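Clothing exchange to open in former shoe shop in Tidstead

A clothing exchange where people can swap clean, wearable clothes without paying will open in Tidstead in January, in the former shoe shop on Market Row.

The exchange is being set up by Hussam Rawashdeh and Eun-ji Yang, who ran a smaller version from the back of the Twal café on Wednesday mornings last winter. They have taken the shop on a short lease with a grant of £1000 from the town's high street fund, and the rails and shelving were left behind by the previous tenant.

Anyone bringing in clothes will be given a token for each item accepted, and tokens can be exchanged for anything on the rails. School uniform and winter coats will be free to anyone who asks, with or without a token.

Mr Rawashdeh said the café sessions had shown there was plenty to go round but that sorting it took far longer than expected.

"People were very generous, but we would get a bin bag with everything pushed in together and it could take half a morning to get through it," he said. "If it comes in folded and in some sort of order we can have it on the rail the same day."

Households in the town have been asked to start going through their wardrobes now. A sheet giving advice on sorting has been left at the library, the Twal café and the surgery. It suggests laying each garment flat on a bed or table to check the seams, cuffs and hem before folding it, and stacking items of the same kind together. Dark clothes should be looked at in daylight, where marks and worn patches show up better.
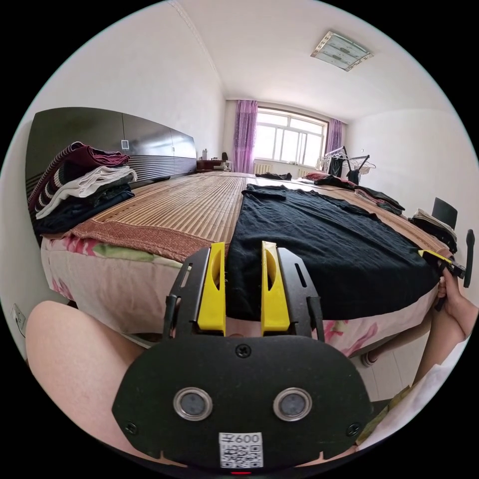 Tidstead Courier, page 5

Clothes laid out and folded on a bed, with a stack against the headboard.

Ms Yang, who wrote the sheet, said dark trousers and plain tops had been the first things to go at the café and that she expected the same in the shop.

"We never had enough black, particularly in larger sizes," she said. "Party dresses stayed on the rail for weeks. We will still take them, but we would like more of the everyday things people wear to work."

The exchange will accept adults' and children's clothes, belts, scarves and bags. It cannot take underwear, pillows, duvets or anything damp. Clothes that are torn or badly stained should go in the textile bank behind the swimming pool, which is emptied by the council. Items with a missing button or a dropped hem will be accepted if the fault is marked with a safety pin, and will be put aside for the mending table.

The mending table will be run by Tamer Aoun, a retired tailor who had a workshop on Station Road until the spring. He will be in the shop for two hours each Saturday and will show people how to do simple repairs at no charge. Two sewing machines have been lent by the secondary school.

Bilal Majali, who owns the hardware shop next door, said he was glad to see the lights going back on. The unit has stood empty since the shoe shop closed, and he said fewer people had been walking down that end of the street.

Not everyone is in favour. Tarek Haddad, who sells second-hand clothing on the market, told a town meeting that a free exchange with a council grant behind it would take custom from stallholders. He has since met the organisers, who have agreed to close on market days. Mr Haddad said he would wait and see how it went.

Clothes can be dropped off at the Twal café during opening hours until the shop is ready. Bags should be tied and labelled with the type of clothing and the sizes, and donors are asked not to leave anything outside when the café is shut.

The lease runs for roughly six months, after which the fund will decide whether to renew its support. Anyone who would like to help with sorting can leave their name at the café counter.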